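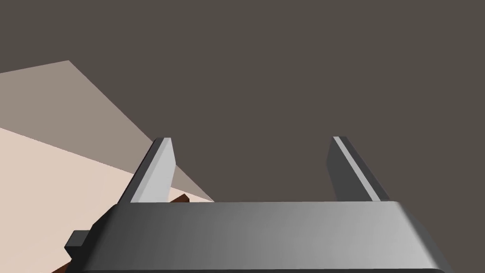 Why does the Nitska label printer leave the last line off every address label?

The label size saved in the printer is shorter than the label size chosen on the computer, so the printer cuts the text where it thinks the paper ends. Set both to the same size, then print one test label before you release the queue.

Ticket 1203
Opened by: Mi-kyung Yeom, Fellmont shop office
Status: Solved, waiting for one more week of use

Problem as reported: We print address labels for framed prints and posters. After the update in February, the last line of the address is missing. For most customers the last line is the postal code, so the courier sends the parcels back. The preview on the screen is correct. We have 392 labels waiting and I stopped the queue.

What I tried first:
- Turned the printer off and on. No change.
- Cleaned the print head with the pen from the box. The print became darker, but the line was still missing.
- Put in a new roll. No change.
- Made the text smaller. Then the last line came back, but the courier's scanner could not read the barcode.

Reply from Mtshali support, 9:40: Please print the settings page (hold the feed button until the light blinks 4 times) and tell us the value next to "Label length".

My answer: The page says 50 mm. Our labels are longer than this. On the computer the correct size is selected, so I did not think to look in the printer.

Reply from support: The update puts the printer back to its factory length. Please open Printer Tools, choose Media, enter the real length, and press Save to Device. The normal Save button keeps the change only on the computer.
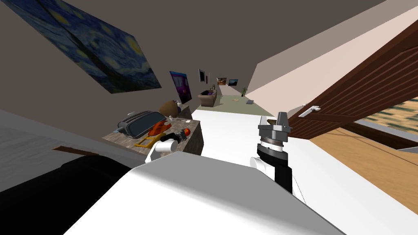
The second fault was in the product name field, and I noticed it only when the length was already corrected. A long title pushes the address down by one line, so the same cut can happen again with the correct size. For my test I needed a title which everybody in the office can check quickly, and I took The Starry Night, like the big framed one on the wall here. With "framed, large, blue and yellow" after it, the field wrapped to two lines. I have now limited this field to one line in the Rutuveo template, and the address stays in its place.

Result: I printed one short title and one long title. Both labels are complete and the barcode can be scanned. I released the queue at 2:15 in the afternoon.

Still open: can the length be locked, so the next update does not change it? Support will ask the developers. Please do not close the ticket before this answer.

Related tickets
Nitska printer feeds one blank label after each job
Rutuveo template: barcode too close to the edge
How to pause and release a print queue
Save to Device button is gray
Courier scanner does not read small labels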